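By the time I got to the Distorent open day in Porville, the line at the snack table was already out the door, and I'd skipped lunch, so you can guess where I went first! Two white robot arms were on lunch duty, with an empty tray between them, a sandwich in a basket and bottles of Coke behind (torture, really). They've run 1,106 practice orders here since April, one of the engineers told me, and the bread is still what worries her most. Squeeze too hard and you've got paste. I stayed for three orders and wanted to eat every one of them.
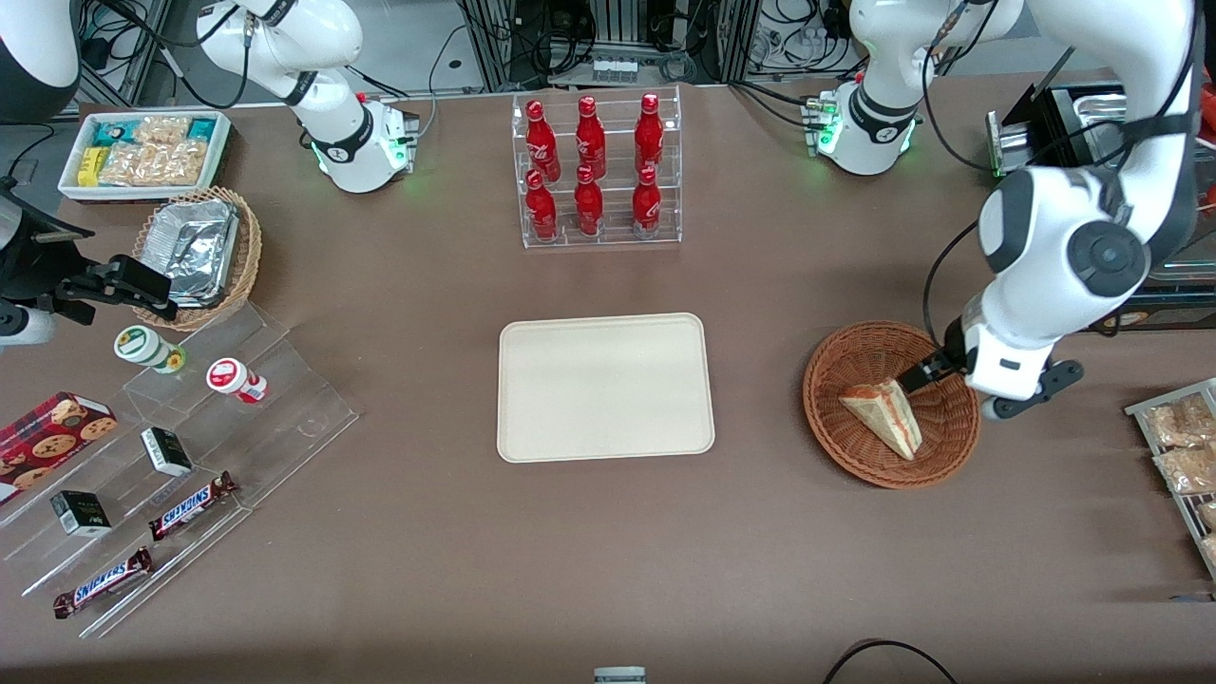

Can visitors place an order themselves?
Anyone at the open day can order at the table until 4 in the afternoon.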